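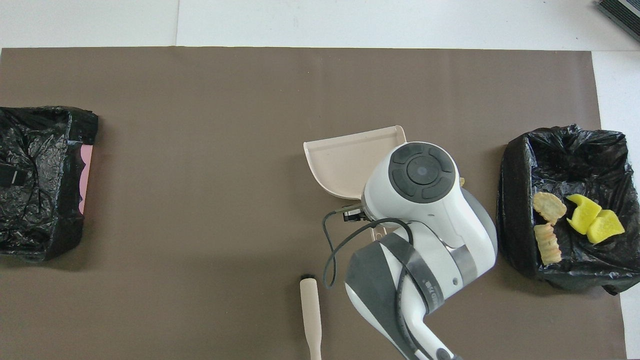
Virnow to trial separate collection of household sweepings and vacuum dust

Print this page
E-mail this page

Virnow district council will begin a trial in January in which fine household waste is collected separately from general refuse. The trial covers 304 households on the Fernov estate and will run for 3 months.

Fine waste is defined in the trial terms as floor sweepings, vacuum cleaner contents, cold ash and dry crumbs. It accounts for a small share of refuse by weight but causes a large share of faults at the Drustonia sorting plant, where it passes through the first screen and settles on the belts and optical sensors. The plant recorded 82 unplanned stoppages last year that were put down to dust on sensor windows. Each stoppage requires the line to be isolated, the covers removed and the windows cleaned by hand before sorting can restart.

Under the trial, residents are asked to place fine waste in a tied paper sack and put it out beside the general bin on the normal collection day. Sacks will be delivered before the first collection, with a further supply available from the estate office. Plastic bags will not be accepted for fine waste, as they split in the compactor and release the contents at the plant. General refuse may still be bagged in the usual way.

Ash must be left to cool for a full day before it is put in the sack. Plaster dust, sawdust from treated timber and anything swept up after work on old floor tiles are excluded and should be taken to the household waste site.

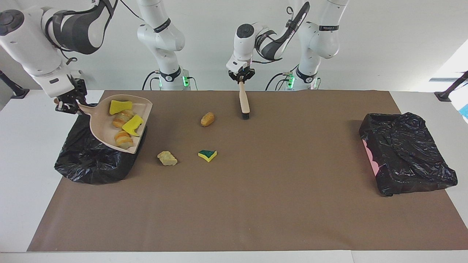
The sacks will be carried in a closed compartment on the existing vehicle, so no extra rounds are planned. At Drustonia they will bypass the sorting line and go directly to the residual bay. Plant staff will log stoppages by cause and by shift, and the figures will be compared with the same period last year.

Nazma Patwary, waste operations manager at the council, said the purpose was to find out how much of the dust reaching the sensors comes from homes. "We know what is on the windows when we clean them. We do not know which rounds it arrives on. If the Fernov loads run cleaner, we can cost a wider scheme. If they do not, the money is better spent on air knives at the first screen."

The paper sacks have been supplied by Dimaculangan under an existing contract. They are made from 2 layers of uncoated paper and hold 4 kilograms when folded and tied at the marked line. Overfilled sacks will be left with a tag explaining the reason.

Households on the estate will receive a letter with the collection dates and a list of accepted items. Taking part is voluntary, and there is no change to the charge for general refuse. Results will be reported to the council once the plant logs have been checked.

Print this page
E-mail this page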